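Re: Has anybody's machine done a whole room yet?
Posted to the Tellel home automation list, Apr 16, 2026

> We've had the Drindo running since September and it does fine on open floor.
> What I want to know is whether anyone has one that will do the edges too,
> baseboards included, without a person going around after it. I paid 500 for
> ours and I'd pay that again for the edges alone.

Hello everyone, and thank you for asking this, as I have been stewing over the same thing for weeks and my family is tired of hearing it.

Short answer from our house is no, not yet. We have the Tikham, which is a cousin of yours as far as I can tell, and I am fond of it. It has logged 312 runs and I would not give it back. The middle of the floor is simply not my job anymore, and at my age that is a gift! But the strip along the wall is still mine, and so is every spot where something leans against the wall or a cord comes down to the floor. Ours treats a cord like a cliff. It stops, thinks it over, and goes off to clean someplace it has already been.

I did try the Lau edge brush, the add-on that costs 60. It reaches the joint between the tile and the baseboard on a straight run, I will give it that, but it has no idea what to do with the top of the baseboard, and it can't tell a fleck of old paint from dirt — neither can I, some mornings. 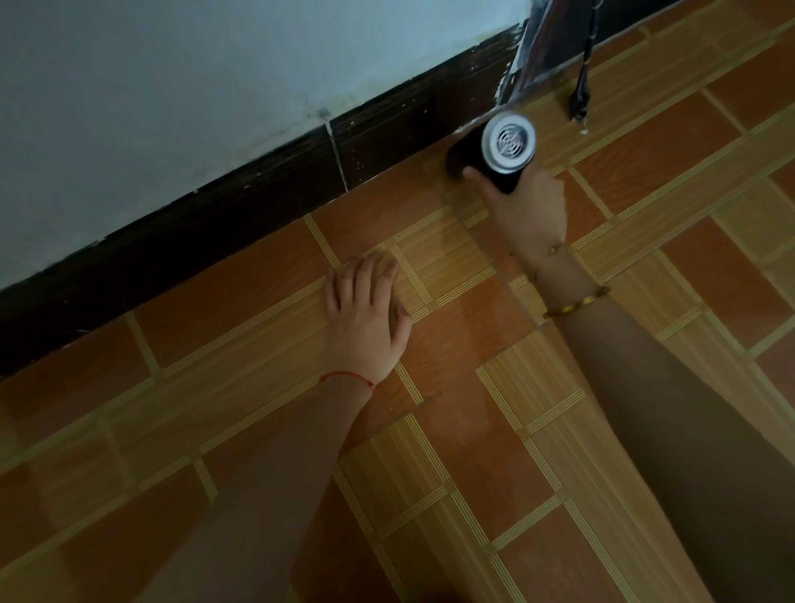 What gets me is how much of the chore is done by feel. You get down low, put one hand flat on the tile to steady yourself, and work along with something small in the other, easing up where the wall isn't quite true. I don't doubt a machine will manage it someday. I'd just like it to be while my knees are still good enough to enjoy the rest.

If anyone has tried the newer Drindo with the side arm, please write in, and tell us about the corners especially. I'm happy to send my Tikham settings to whoever wants them.

Warm regards from the tile floor people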